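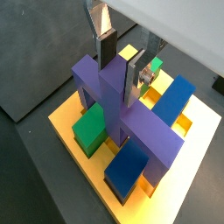 Urnell Toys Support
Ticket 122: Purple piece binds in the base board
Product: Lehner block puzzle, yellow base
Status: Closed
Opened by: Przemysław Jabłońska
Opened: December 14, 2022

Customer message

I bought the Lehner puzzle from the Drendis shop for our after-school room. The green and blue blocks go into their recesses without trouble. The big purple one does not. It goes down part of the way and then stops, and if I push harder it tips toward the long bar and jams. Getting it back out means holding the board down with one hand and pulling with the other. The kids can't do that by themselves.

I have tried turning it the other way around and I have tried putting it in first, before the smaller pieces. Putting it in first is a little better but it still binds. Is this a bad piece or am I doing something wrong?

Support reply

Thank you for writing. Please try the following and let us know what you find.

Take every piece off the board and turn the board upside down over a trash can. Tap the back a few times. Crumbs and bits of paper in a recess are the usual cause of a piece that stops partway.

Set the board on a hard, flat table. On a rug or a soft mat it can bow in the middle, and the recesses pinch.

Put the purple piece in alone. Hold it by the tall stem, near the top, and lower it straight down. Do not push on the long bar.

If it still binds, look along the bottom edges of the piece for a raised line or a rough spot and tell us where it is.

Customer message

Some sand came out when I tapped the board. We have a sand table in the same room, so that makes sense. I had been working on the rug, so I moved to a table.

With the board empty, the purple piece now goes all the way down. I did it 8 times and it bound on 2 of them. Both times I was holding it by the shorter arm on the left instead of the stem.

I did find a rough line on the bottom. It is on the underside of the long bar, toward the end. I can catch it with a fingernail. The other pieces are smooth there.

Support reply

The line is left over from trimming and should have been removed before packing. It is enough to catch on the edge of a recess when the piece comes down at an angle. You can return the piece for a new one, or you can take the line off yourself. If you want to fix it:

Lay a sheet of 80 grit sandpaper face up on the table. Rest the bottom of the piece on it and draw it toward you with light pressure. Check after every couple of strokes. Stop as soon as your fingernail no longer catches. Do not sand the sides, or the piece will be loose in the board.

Wipe the piece with a damp cloth and let it dry before you try it again.

Customer message

Did the sanding this afternoon. It took less time than finding the sandpaper. The piece drops in now whichever part I hold, and it comes out with one hand. I put the blue and green blocks in after it and took everything out again in a different order, and nothing stuck.

One other question. The sheet in the box shows the small blue block going in last. Does the order matter?

Support reply

No, the order on the sheet is only a suggestion. For younger children we do suggest starting with the purple piece while there is still room for their hands.

We have passed the note about the trimming line to the Rellau workshop, where the boards and blocks are packed. If the piece starts to bind again, reply to this ticket and it will reopen. Replacement blocks for this set will be back in stock in January.

Resolution: Recesses cleaned, board moved to a hard surface, underside of purple piece sanded by customer. No parts sent.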